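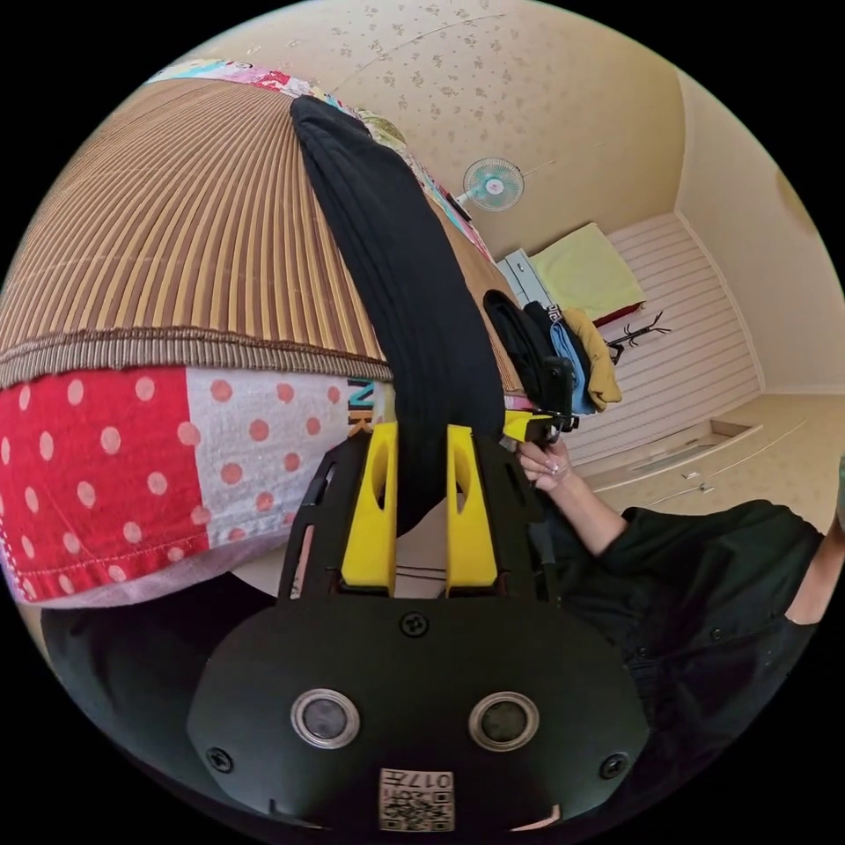

Tissu noir, à trier.

1/16
Bon, je me lance dans un fil parce qu'on me pose la question en message privé depuis une semaine : oui, je quitte l'appartement de Nalik, oui, c'est pour de bon, et oui, je déménage toute seule dans une chambre meublée à Pesedmont. Je raconte un peu, installez-vous !

2/16
Contexte pour ceux qui débarquent : je m'appelle Ermira Đorđević, je suis relectrice à domicile (des modes d'emploi surtout, glamour absolu) et j'ai vécu dans le même deux-pièces pendant 10 ans. Dix ans de tiroirs. Vous voyez le problème arriver.

3/16
Au départ je comptais tout emporter. Et puis j'ai reçu le devis du transporteur. 647 euros pour la version « normale », sans le buffet de ma tante. J'ai relu le mail trois fois, j'ai fait un thé, et j'ai commencé à regarder mes affaires d'un autre œil.

4/16
Du coup j'ai inventé une règle toute bête : ce qui rentre dans le break de mon frère vient avec moi, le reste part. Un seul voyage. (Mon frère a précisé : sans rien sur le toit, la dernière fois il a perdu une chaise de jardin sur la départementale.)

5/16
Les vêtements d'abord, et là, catastrophe. Je possède apparemment tout ce que le commerce a pu produire en noir. Des pantalons noirs pour les entretiens, des pantalons noirs pour traîner, des pantalons noirs achetés en solde pour remplacer les précédents, que j'ai gardés aussi.

6/16
Ma technique : je mets, je m'assieds, je monte l'escalier. Si je tire dessus en arrivant au palier, ça part au dépôt. La voisine du dessous m'a croisée quatre fois dans quatre tenues différentes, elle m'a demandé si j'allais à un mariage.

7/16
Les chaussettes, par contre, je n'ai aucune morale. Je garde même les orphelines. J'ai toujours l'espoir d'une réconciliation.

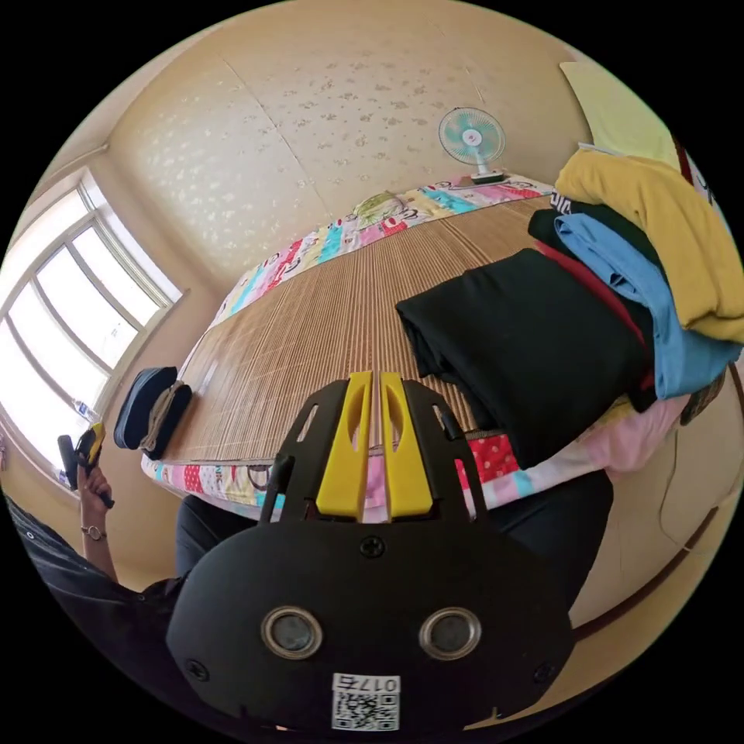 8/16 — LE LINGE DE LIT
Gros chapitre. Ma mère m'a transmis une armoire entière de draps en métis, lourds comme des voiles de bateau, brodés aux initiales de gens dont elle ne sait plus le nom. Impossible à sécher en appartement, impossible à repasser sans y laisser une épaule. J'en garde deux. Les autres vont à ma cousine, qui a un jardin et un fil à linge et beaucoup plus de courage que moi.

9/16
Et les housses de couette ! Qui fabrique des housses de couette dans des tailles qui n'existent pas ? J'en ai une qui est presque carrée. Je l'ai depuis mes études, elle n'est jamais allée sur rien, elle a quand même fait trois adresses.

10/16
Passons aux nuits d'été, puisque plusieurs d'entre vous m'ont dit que Pesedmont en juillet c'est un four. J'ai demandé des conseils ici et j'ai tout eu : le drap au congélateur, la bouillotte glacée, les volets fermés dès le matin, le ventilateur avec une serviette mouillée devant. J'ai testé la serviette. J'ai surtout arrosé ma table de nuit.

11/16
Celle qui m'a convaincue, c'est la natte. Une surface tressée, ferme, à la place du drap-housse, et plus cette sensation de dormir sur une éponge tiède.
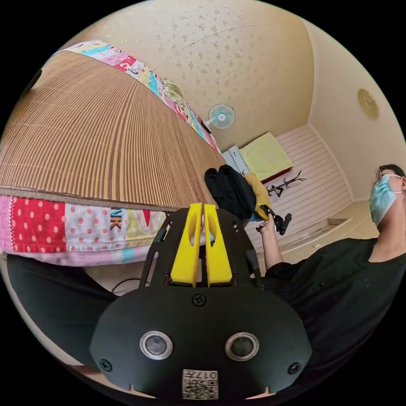
Il faut s'y faire, hein, la première nuit on se retourne beaucoup et on se réveille avec des rayures sur la joue. Mais au bout de trois nuits je dormais comme une souche, et je vous parle d'une fille qui comptait les mobylettes à 4 h du matin.

12/16
Petite précision pour @matic_brocante qui demandait : on m'a dit de la passer au chiffon à peine humide, de bien la laisser sécher à plat et de la rouler (surtout pas la plier !) pour l'hiver. J'en suis au chiffon. Pour le reste, je vous dirai.

13/16
Les livres, maintenant. J'en avais roughly… pardon, déformation professionnelle, je relis de l'anglais toute la journée. J'en avais à peu près 16 cartons. J'en ai gardé 2. J'ai pleuré sur les polars, pas du tout sur les dictionnaires, et j'ai redécouvert un guide des champignons qui appartient à la bibliothèque de mon ancien lycée. Je n'ose pas calculer l'amende.

14/16
Tout le reste est parti chez Matić, la brocante derrière la gare. Il prend les livres au poids et il fait la conversation gratuitement. Il m'a aussi refilé un petit plateau Clornden émaillé, « cadeau », alors que je venais me débarrasser de choses. Je suis faible. Il est très joli.

15/16
Il me reste la cuisine et le tiroir. Vous savez, LE tiroir. Les piles, les élastiques, les clés de portes inconnues, une notice de magnétoscope. Je pense le verser tel quel dans un sac et m'en occuper là-bas, et je ne prendrai aucune question à ce sujet.

16/16
Si quelqu'un veut le buffet de ma tante, il est gratuit, il est massif, et il faut être trois dans l'escalier. Messages privés ouverts, premier arrivé premier servi. Et si vous connaissez une bonne boulangerie à Pesedmont côté rivière, je prends aussi, c'est même plus urgent que le buffet.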